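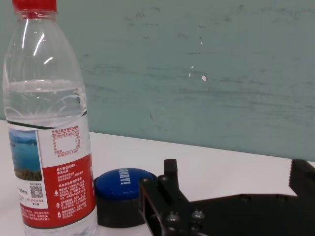 Dratach two-arm trial kit, bench notes
23rd December

Entry by Nisha. Thitima on the keyboard in the morning, Kwok-wai after lunch.

Where we are: Dratach lent us the two-arm kit on a trial license in August and the license runs out at the end of next month. Stallance wants a yes or no on purchase before then. What comes in the kit: two arms with two-finger parallel grippers, a wrist camera for each, a head camera on a post, the control box, and a subscription to their teaching software. We had the first three working in the first week. The software took longer and is most of what I want to write down.

Job on the bench is the single bottle task. Water bottle with the red cap, on the white table, blue-topped button left next to it. The arm has to come in from the side, close on the bottle, lift, and set it down again. Dratach's sales sheet lists this as a starter task, so it seemed fair to hold them to it.

Recording so far: 135 demonstrations saved, 16 thrown out. Most of the thrown-out ones were dropped frames on the right wrist camera. Two were me forgetting to press stop. The software lets you trim a recording but only from the end, so a slow start stays in. I have written this up as a request.

Wrist camera notes. Close up, the label fills a lot of the picture and the clear part of the bottle gives very little to go on. Reflections down the shoulder move when the arm moves. Kwok-wai tried turning down the exposure on the left camera by one step and liked it better. Not tested on the right yet. The setting does not survive a restart of the control box, so whoever powers up has to put it back. Settings page, third tab, then Apply, then wait for the beep.

Start pose. We are using both grippers open, one each side of the bottle, with a wide gap to the table center. The early recordings began with the grippers much closer in and the trained model learned to do nearly nothing for the first second. Wider is better for training. It does make each run longer.

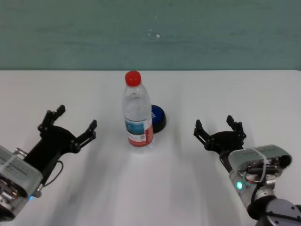

Leonie Hofstetter replied on the shared page that the second arm is money we don't need to spend if the bottle is the only job. She would ask Dratach for a one-arm price and put the difference into a service plan. Her view is that the Drelthorpe site bought two arms and uses one.

My answer, for the record: the next job is opening the cap, and that takes one arm to hold and one to turn. I agree we should get the one-arm price in writing anyway. Thitima is asking.

Service. We have opened four tickets. First reply was the same day on three of them. The fourth, the dropped frames, went back and forth for over a week and ended with a new cable in the mail. The new cable is better. I would still like to know what was wrong with the old one, and it is in the drawer marked Phetsri with a tag on it.

Cost. The quote is 1158 a month for the kit and software together, support included, minimum one year. The software alone is not sold. If we stop paying, our recordings can be exported but the trained models can't. Shuk-fan asked them twice and got the same answer twice. This is my main objection to the whole thing.

Trained model, second version: 66 runs with the bottle in the marked spot. Good on straight approaches. When the bottle is moved toward the button the arm comes in low and hesitates. I think we have too few recordings with the button close by. Plan is to add more of those before changing anything else.
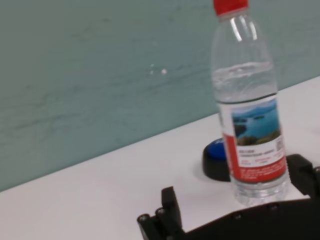 Bottle between the fingers, wrist camera view.

To do:
- right wrist camera exposure, same step as the left
- more recordings with the button close to the bottle
- one-arm quote (Thitima)
- export test, full set, check that the files open on the old machine
- ask again about trimming from the start

Kwok-wai has the box key until I am back.

3 comments
0 shares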